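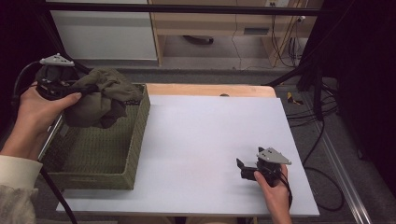 Grasent is looking for people who like to tidy small things, for paid table sessions in our room on the second floor of the Ostermann building. The work is with textiles and baskets of the kind many homes have in a bathroom or hallway. You stand at a table with a white board on it, and you put cloths into a basket and take them out again. The cloth does not need to be folded nicely. An olive-green cloth, crumpled, going over the near edge of an olive-green woven basket is a perfectly good start, and you should handle it in your normal way. We do not look for speed or for professional housekeepers.

You can apply if you are at least 18 years old, can stand for one hour with breaks, and can use both hands without pain. Please wear a top with sleeves that are comfortable when you reach forward. Rings and bracelets should stay at home, as woven material catches on them easily.

One participation consists of 3 visits, each of roughly 400 minutes including lunch and all breaks. The visits must be on different days, but they can be in different weeks. You receive 800 euros after the last visit, paid to your bank account. If you must stop earlier, we pay for the visits you completed.
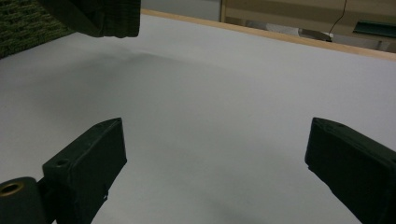
At the first visit we show you the tools and you practice until you feel sure. Dörte Steinbach will be with you in the room the whole day and answers questions in English or German. The cloths are washed with a detergent without perfume. Please tell us before you come if you have an allergy to wool or to plant fibers.

Sessions run until the end of November. Morning places are filled quickly, so please write also which afternoons are possible for you.

To apply, send a short message with your name, your age and your free days to Edeltraud Schmieder at the Grasent office, Room 1051. A resume is not necessary. Please write "Todach baskets" in the subject line, otherwise your message can go to the wrong project.

Posted March 8, 2018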